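We use cookies to keep you signed in and to count visits. By continuing to read you accept this. Manage preferences | Accept all

Gorkley Pair review: two arms, one long winter

By Brayden Dhillon

The Gorkley Pair is sold as two desktop robot arms you can put together in a weekend. I don't know whose weekend they measured. Mine went from the end of one month to well into the next, with a pause while a bag of M3 standoffs made its way to me by what must have been mule.

I bought it for $500, which covers both arms, the power supplies, a clamp-on rail and a bag of hardware. It doesn't cover a computer or a camera. I'd wanted a two-armed setup for years because one arm can do only so much before it needs something held still, and at my house the thing doing the holding still was me. I already owned a single arm, an older hobby model with a wobble in the shoulder, and I was tired of being its assistant.

I built the first Gorkley on the kitchen table and the second in the shared workshop in Mitport, after the kitchen table was reclaimed for meals. If you have access to a real bench, go straight there. The base plates need to be clamped while you seat the shoulder bearings, and a kitchen table with a rounded edge will spit out a clamp at the exact moment you pick up the grease.

What's in the box

Printed parts, pre-cut aluminum tube, six servos per arm, a control board for each, cables, and a manual. The printed parts are better than I expected. Layers are even, the holes are the size of the things that go in them, and I only had to take a file to the left elbow. The tubes arrive deburred at one end. I assume somebody went to lunch.

The servos come already numbered with little stickers, and you should leave the stickers on until the very end. I took mine off at step four for neatness and then spent an evening plugging them in one at a time to find out which was the wrist.

The cables are the weak spot. They're long enough for the arm in the drawing on the lid, which is folded up like a heron. Stretch the arm out and the wrist cable goes tight enough to play. I replaced both with longer ones and rerouted them down the outside of the forearm, held with the hook-and-loop ties that come with the kit. Those ties are excellent and I'd like more of them.

The manual

I've read worse. It has 17 pages of assembly, one page of warnings, and a fold-out drawing of the whole arm exploded into the air, which is hanging over the bench now and gets more compliments than the arms do. The drawings are clear. The words are less so. Step nine says to "tighten to comfort." Step twelve tells you to loosen what you tightened in step nine.

Calibration is covered in a single paragraph. You're supposed to hold each arm in its rest position and press the button on the board, which takes three hands per arm, and I should point out that if I had three hands I wouldn't have ordered this. Anikó Rácz, who has the bench across from mine, held the arms while I pressed the button, and then asked why the two of them were resting at different angles. I'd put one shoulder horn on a tooth off. Taking it out again meant taking out everything that came after it, so check your horns at step six, before the tube goes in.

Build time for the first arm was most of two Saturdays' worth of hours, spread over evenings. The second took me one long night, ending at 1:40 a.m. You do get faster.

Software

The arms talk over USB and show up without a fight on Linux. On my old Windows laptop they showed up as a printer. I moved to Linux.

Gorkley has its own control program, which can move joints with sliders and play back recorded poses. It's fine for making sure nothing is on backward. For anything more you'll want Paisan, a separate package that learns a task from recordings of it being done. Setup was an afternoon of copying things into a terminal, with one error message that read, in full, "no."

Paisan takes two kinds of recording. You can drag the arms through the job by hand while it logs the joints, or you can do the job yourself with your own hands wearing a camera, and let it sort out what the hands were up to. The second is much nicer to do and much needier about quantity. For folding a dish towel in half, roughly 300 clips got me to a fold I'd accept from a child. With the dragged-arm recordings I needed far fewer, and my shoulders hated every one.

For the camera I used an Itach headband, which is a strap with a ball mount on the forehead. It looks like mining equipment for a very small mine. The strap is comfortable for a good half hour and then you become aware of having a forehead. The ball mount holds its angle well if you tighten it with pliers and slides gently down to look at your own nose if you don't. I have a number of early clips that are mainly eyebrow.

How the arms do

Reach is decent. With the bases set a forearm's length apart, the grippers meet comfortably in the middle and can cover a cutting board with room to spare. Set them wider and they wave at each other across a gap. The rail has marks engraved along it, and I've ended up leaving the clamps at the third one from each end.

Lifting is where the price shows. Each arm will pick up a full mug and hold it, and will then begin to hum in a way that suggests you should take the mug back. Two arms sharing a load do better as long as they agree about it. Getting them to agree is most of the hobby. One starts up a moment before the other, the load tilts, and Paisan, which has seen my own level and dignified lifting, has no opinion about what to do next.

The grippers have rubber pads in the shape of half a bean. They're good on cloth, good on wood, good on cardboard. On smooth plastic they skate. I glued on strips of drawer liner and things improved so much that I'm annoyed with Gorkley for not including some.

Noise is moderate. At night, in a shared workshop, with everyone else gone, the servos settling at rest make a sound like someone opening a bag of chips very politely.

Support

I wrote to Gorkley twice. The first time was to ask about the tight wrist cable and the reply came in two days, said they knew, and sent me a part number for a longer one that I then had to pay for. The second was about the horn alignment and they sent back the same page of the manual I'd photographed and attached. Prompt, though.

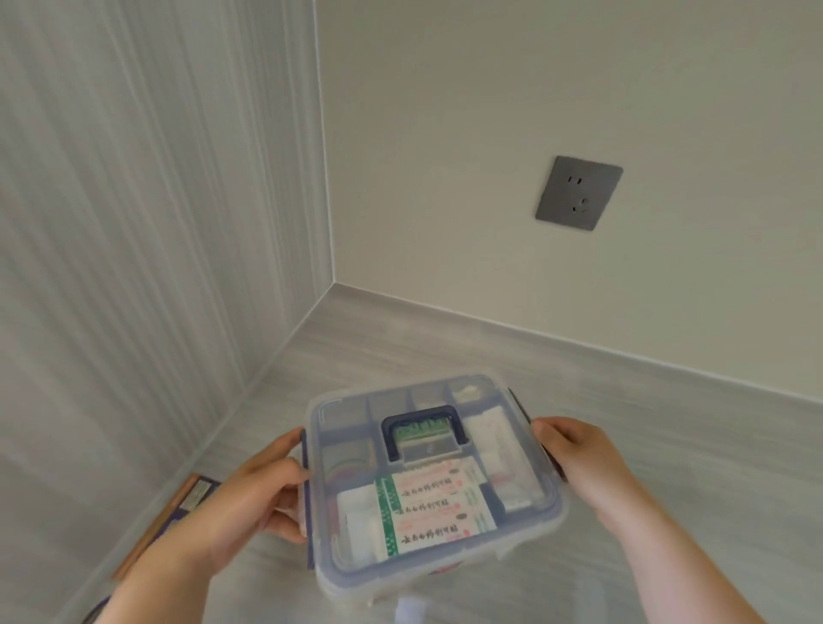
MITPORT, February — I've moved on to lifting plastic boxes, two hands, one on either side, and I'm adding this to the review because it changed my mind about a couple of things.

A clear storage box is a rotten object for this kind of system. The lid is transparent, so what the camera gets is a jumble of whatever is underneath: gauze pads, a box of bandages, the orange-red rim of a roll of tape. Paisan kept trying to take an interest in the tape. The navy latches at the sides are what saved it. They're dark, there's one on each side, and with my hands close by them in the clips it finally had something to aim at. If you're picking your own test objects, go with ones that have a loud color where you want the grippers to go.

There's also a carrying handle in the middle of the lid, which any sensible person would use. I've been ignoring it on purpose, and after enough repeats I've started picking up other things that way too. I carried a toolbox across the shop by its sides last week and had to be asked what I was doing.

Working on the floor was a better idea than working on the bench. There's nothing to fall off of. It's hard on the knees, and a folded towel fixes that, so the dish towel finally has a job it can do reliably.

On the lift itself, the Pair can manage a box of this sort if it isn't stuffed. Empty, both arms bring it up close to level. With first-aid supplies in the compartments they get it off the floor and then the right one sags, and I've had to cap the height. I swapped the two arms on the rail to see if the sag would follow, and it did, so it's that shoulder, the same one with the horn I had to redo. I may have been rough putting it back. The drawer liner is holding up on the left gripper and peeling on the right, and I'm told by Anikó that contact cement is the answer and that it was the answer the first time she told me.

I'd also take back some of what I said about the Itach. With the ball mount cranked down and the band worn a little higher than the leaflet shows, I can do a full hour. It leaves a line. Wear a hat home.

Should you buy it

If you want arms that work on the day they arrive, no, and at this price I don't know of any. If you like the building part and own a file, a real clamp and a roll of drawer liner, the Gorkley Pair is good value and the bones of it are solid. Order the longer wrist cables at the same time and save yourself the second shipping charge. If you only have room for one arm, Gorkley sells a single, which uses the same board and the same manual with the word "both" still in it.

Good: printed parts, the fold-out drawing, hook-and-loop ties, Linux.

Bad: wrist cables, calibration paragraph, bare grippers on plastic.

I'm keeping mine. The old arm with the wobble is on the free shelf by the workshop door, and it comes with a power supply.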